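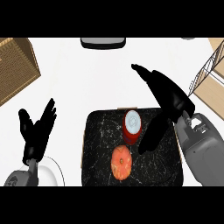
Keeping water out of the kitchen: drains, gullies and door sills

We live at the low end of Neltholm, so heavy rain is a hobby of mine by now! Lift the grating off your outside gully in February, scoop the muck into a bucket (old ladle, rubber gloves) and flush it through with 20 litres of clean water. If it drains slowly – do it again.

Next, run your thumb along the sealant under the back door. Any crumbly bits want cutting out and filling afresh, and it's a lovely quick job once you get going.

Martim Falcão up the lane keeps his flood boards hung beside the door with the bolts taped on. Brilliant idea, and I've copied it. Grease the bolts while you're there.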